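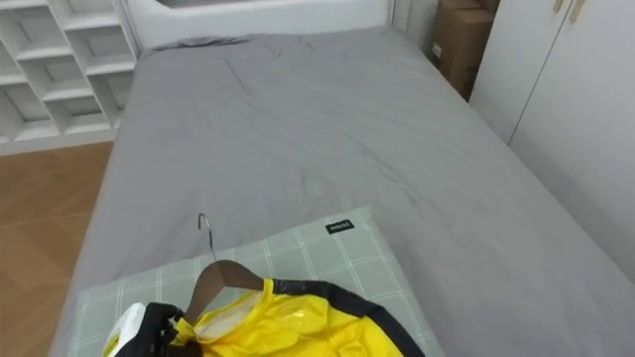
The Warano fitted sheet is the plainest thing we make, and it is the one I get most excited about. We spent a whole winter on it – the weight, the weave, the elastic, the depth of the corners – and at the end of all that we had a flat, quiet, medium grey sheet that looks like nearly nothing on a website and feels wonderful when you get into bed. The grey is even from top to bottom, with no stripe and no pattern, and it goes with almost any pillowcase you already own. A pale sage-green plaid with thin white lines sits very happily on it, and so does a white headboard. Even a bright yellow jacket thrown down on its hanger looks rather good! You will get soft creases with this fabric and I would ask you to make your peace with them, as they are part of how washed cotton behaves and we have never wanted to coat it with anything to stop them.

What it's made of
Pure cotton, woven in a plain weave and washed before it is cut. The washing matters more than you might think. An unwashed sheet can feel crisp and a bit papery for the first few weeks, and you end up waiting for it to turn into the sheet you paid for. Ours has done most of its softening by the time it reaches you (it carries on a little after that, mostly at the foot end, where your heels are). It is a middling weight, so it stays cool enough in June and doesn't feel mean in the colder months.

The corners
I could talk about corners all day. The elastic runs the whole way round the hem, and the pockets are cut to take a mattress up to 30 cm deep. If yours is on the shallow side, say 20 cm, the spare fabric tucks underneath and stays there, though you may see a bit of gathering at the head end. Very thin mattresses and toppers used alone are not a good match. Please measure from seam to seam at the side of the mattress and add on your topper if you use one – people forget the topper.

There is a small woven tag inside the bottom right corner. Find that first and the rest of the sheet falls into place.

Sizes
Single
Small double
Double
King
Super king

The single fits a standard UK single and most bunk beds. The small double was added after a very persuasive letter from Thịnh La, who had been folding a double under on both sides for years, and it has become one of our best sellers. Thank you, Thịnh!

Colours
Grey, as shown, plus Chalk and Moss. The grey is a true middle grey and I find it the most useful of the three, as it hides the odd bit of fluff and doesn't make a small room feel dark. Chalk is a warm white. Moss is deeper than it looks on most screens, so do ask for a swatch if you are trying to match curtains.

Washing and drying
Wash at 40 or below with similar colours. Go easy on the powder and leave out the fabric softener. Line dry if you can, or tumble on low and take the sheet out while it is still very slightly damp. Give it a good shake, put it straight back on the bed and pull from opposite corners, and most of the crinkles in the middle will drop out by bedtime. Iron it if you enjoy ironing. I don't, and mine hasn't been near an iron since the first sample.

Expect a touch of shrinkage in the first wash. We have allowed for it in the cutting, so the sheet may feel a little roomy when you first put it on.

Goes well with
The Herneo pillowcase, sold in pairs, in the same cotton.
The Kirska flat sheet, for anyone who likes to be properly tucked in.
The Mulcahy mattress protector, quilted on top and quiet when you turn over (the first version rustled, and we heard from quite a lot of you).

Delivery and returns
Orders placed before 2 pm go out the same working day, folded in a cotton bag cut from the ends of the roll. You have 14 days to send a sheet back unused. If you have slept on it and the size is wrong, write to us anyway – we can often arrange an exchange, and we take 10 per cent off the replacement.

Swatches are free, up to three per household. Add them to your basket from the colour menu.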